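Gratach Household Store Adds Sorting Bench for Kitchen Drop-Offs

4 February 2020

The Gratach household store on Peixoto Street in Rustley has opened a sorting bench for donated kitchen goods, following a run of donations last fall that left its back room full of mixed boxes.

The bench opened to the public this week. People dropping off cups, mugs, cans, canisters and small kitchen items can now bring them straight to the back door and set them down, and staff will divide them up while the donor waits. Anything the store can't use goes home with the donor the same day.

Store manager Eleri Ellis said the old system had stopped working by November. Boxes were taken in at the front counter, carried to the back and opened when somebody had time, which was often two or three weeks later.

"We had 286 boxes in the back room at one point, and most of them hadn't been opened," Ellis said. "Half of what was in them was fine. The rest was chipped or missing a lid, and we were paying to have it hauled away."

The store took in 554 boxes of kitchen goods last year, more than any other type of donation except clothing. Much of it came from the Stidgate apartments on the north side of town, where several buildings were emptied for repairs and tenants cleared out cupboards before moving.

Under the new arrangement, items are sorted into three groups. Drinking cups and mugs in good condition go into one bin and are priced for the shelf by the front window. Cans and canisters go into a second and are sold from the craft corner, where they are popular for pens, brushes and seedlings. The third bin is for pieces that need washing or a closer look before anyone decides what to do with them.

Clear bins were chosen over the cardboard cartons used before. Ellis said the cartons got soft on the bottom when damp items were put in them, and staff had to lift them down to see what they held. The new ones have handle slots and can be carried to the sink or the shop floor without being unpacked.

The work surface is black, which Ellis said was a matter of what was available, though it has helped with pale china. Small chips in a white rim are easier to find on it than on the old cream-colored counter. The concrete floor was also marked off with black tape into large squares so that boxes waiting to be sorted stay out of the walkway. Each donor is asked to use one square.

The changes cost $300, paid for out of store sales. Most of that went to tape, bins and a replacement light over the sink.

Donors are asked to empty and rinse cans before bringing them in and to take off any loose paper labels. Printed cans are accepted. Cans with a sharp edge where the lid was cut are not, and neither are aerosol cans or anything that has held paint, oil or garden chemicals. Cups don't need to match, and single cups are welcome. The store sells them one at a time as well as in sets.

Glassware is still taken at the front counter, wrapped, as before. So are plates, knives and anything electrical. Ellis said she would like to move plates to the back as well but the bench is not large enough.

Each drop-off is limited to up to 30 items. People with more than that, including anyone clearing a whole kitchen, should call ahead so a longer slot can be set aside. The limit does not apply to the twice-yearly collection at the Stidgate apartments, where the store sends its own van.

Marion Street residents who have been leaving boxes by the side gate overnight are asked to stop. Several boxes were rained on in the past month and had to be thrown out with everything in them.

Ellis said the first days had gone well, with most visits over in under ten minutes. One donor brought a box of mugs from a closed office and took four of them back after learning they had hairline cracks. Another stayed to buy two of the cans that had just been sorted.

The backlog from last year is being worked through in the mornings before the store opens. Ellis expects to finish it by spring. Once that is done, the space where the boxes were stacked will be used for furniture, which at present has to be turned away when the shop floor is full.

Two cans and two cups set down at the near side of the bench, with the three clear bins still empty behind them. 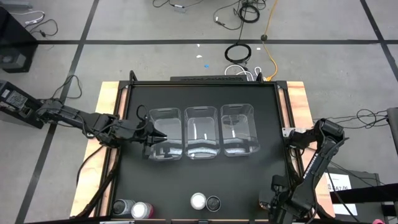
Hours and Contact

The back door is open for kitchen drop-offs from 10 a.m. to 3 p.m. on any day the store is open. Use the driveway on the left side of the building and ring the bell. There is parking for two cars, and drivers are asked to leave the space nearest the ramp free.

The front counter keeps its usual hours of 9 a.m. to 5 p.m. Receipts for donated goods are available at either door on request. To arrange a larger drop-off, call the store during opening hours and ask for the back room, or leave a note at the counter with a name and phone number.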